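Towns should stop selling their small halls

The council in Susel will vote in November on whether to sell the old Ocampo Street hall. The plan is to put the money toward a larger events center out by the highway. I think the sale is a mistake, and I think the same mistake is being made in a lot of towns that are about the size of ours.

The case for selling is easy to state. The hall is old, the roof needs work, and the rent it brings in doesn't cover the heating. A new center would seat 2000 people and could book concerts and trade shows. On paper one building loses money and the other one might make some.

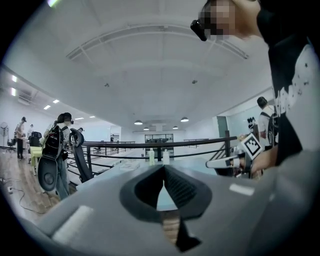
LOCAL LIFE

What the paper leaves out is who uses a small room and what they use it for. The hall on Ocampo Street is rented by the hour. A chess club has it one evening, a grief support group has it another, and on weekend mornings there is a language class for people who moved here for work at the Skutley plant. None of these groups will ever rent space in an events center. They couldn't fill a corner of it, and they couldn't pay for it.

Supporters of the sale say those groups can move. Some can. The library has one meeting room, and it closes at six. The schools charge for a custodian after hours and ask for proof of insurance. The church on Stullulska Road is generous with its basement, but the stairs are steep, and a club for retired people can't use it. When I ask where the chess club would go, the answer is usually somebody's house. A club that meets in a house is a group of friends. A stranger won't ring the bell.

Being open to strangers is the main thing a public room does. When I moved to Susel I knew two people, and both of them worked nights. I saw a card for a repair evening in the window of the hall and went in with a broken lamp. I kept going for years. I don't believe I would have stayed in town without it, and I've heard the same from others who came here alone.

It is true that the hall runs at a loss. So does the park. So do the sidewalks, if we want to count that way. The town pays for them out of taxes and nobody asks the sidewalk to book a concert. The shortfall on the hall last year was $3000 after rent. I would call that cheap for a building that is in use most evenings. 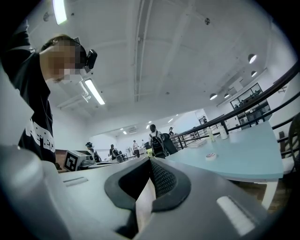

Cosmin Pascu

There is also the matter of what happens after a sale. A town that sells a building in its center rarely gets to buy another one. Prices go up, lots get joined together, and the next owner has no duty to let anyone in. If the events center does poorly, we'll be left with a large empty room that can only be reached by car, and the hall will be apartments or a parking lot. If it does well, its calendar will fill with paying events, and the chess club still won't be on it.

I don't oppose the center itself. If the council thinks there is demand for it, it should make that case and borrow for it in the usual way. What I oppose is tying the two together, so that a person who wants one must give up the other.

The roof can be fixed in stages. Hourly rent has not gone up in 12 years, and most of the groups I have spoken to would accept a modest increase. The booking system is a paper sheet taped to a door, and hours go unused every week because people don't know they are free. Put the sheet online and let the groups see it. These are small jobs, and the council could start on them this winter.

The public comment period is open until the vote. Letters can be dropped off at the town office or handed in at the meeting, which starts at 7 p.m. in the hall on Ocampo Street.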